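Keeping black clothes black
Home > Laundry > Colours and darks
Updated 24 September 2024

I must have ruined more black jumpers than most people have owned, so this page has been a long time coming. When we first moved to Ridgeway I washed everything at 40, pegged it out in full sun and wondered why my good trousers went the colour of old slate by the end of the summer. These days I've got one black cardigan that has come through years of school runs and still looks decent enough for a funeral, and the cost of keeping it that way is next to nothing.

Before it goes in the machine

Turn everything inside out, fasten the zips and go through the pockets twice. One paper tissue in a dark wash will keep you busy with the clothes brush all evening (I speak from bitter experience!). Give each piece a shake outdoors if it has been near the cat.

Then spread it out flat under a good light and look it over before you wash, not after. A pale or bright cloth over the table is a great help here, as black on dark wood just disappears and you miss the toothpaste on the cuff. Dab marks with cool water and a drop of washing-up liquid on an old flannel, working from the outside of the mark inwards, and leave it ten minutes or so.
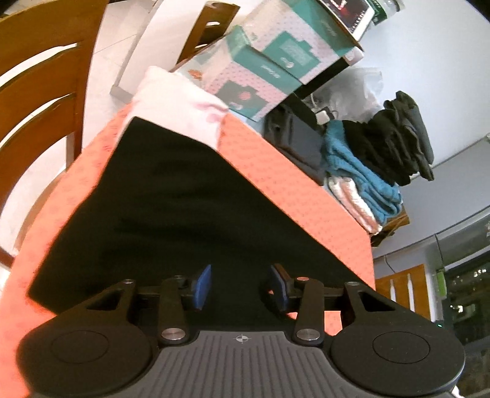 Mine still go grey along the seams whatever I do, one reader wrote in after the last laundry page, and I've tried vinegar, salt and cold coffee, so is it the powder? Quite possibly, yes. Powder doesn't always dissolve in a cool wash and it likes to settle in the seams and under the collar. Try rinsing one garment again with nothing in the drawer. If the grey lifts, it was only residue and you can stop worrying. If it stays put, the dye has worn along the fold and you're into the re-dyeing section further down.

The wash itself

30 degrees, a short programme, and a liquid meant for darks. I use Flurnon, mostly out of habit, and I put in rather less than the cap suggests. Don't cram the drum. Clothes packed in tightly rub against each other all the way through, and it's the rubbing that gives you those pale, fluffy elbows. My machine will spin faster, but I keep it at 1,000 for darks and lower again for anything knitted.

New black jeans go in by themselves for the first couple of washes. Please don't trust the label on this one. I did, and we had lilac pillowcases until February.

Drying and brushing

Dry in the shade, still inside out, and bring things in while there's a touch of damp left if you mean to iron them. Iron on the wrong side, or lay a clean tea towel over the top, otherwise you get that nasty shine on the seams which is so hard to shift.

For fluff, a slightly damp rubber glove does the job as well as any roller. Stroke in one direction only, then turn the garment round and do the other half.
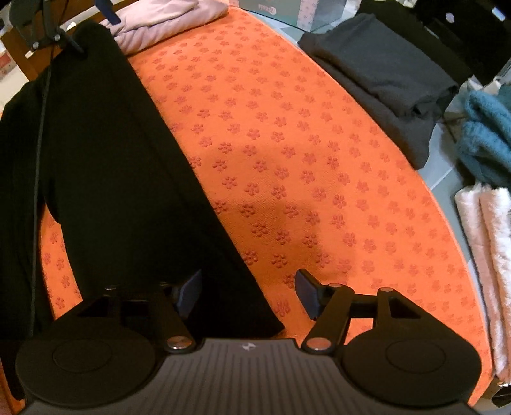

Bright orange makes a cheerful surface for working with darks.

Re-dyeing

Weigh the garment dry and buy dye to match the weight. Cotton, linen and viscose take it beautifully; polyester mostly won't, and the stitching is often polyester even when the cloth isn't, so you may end up with grey thread on a lovely deep black. Wet the garment thoroughly first and keep it moving the whole time. Afterwards run the machine empty on hot, and wipe round the rubber seal with an old cloth before the whites go anywhere near it.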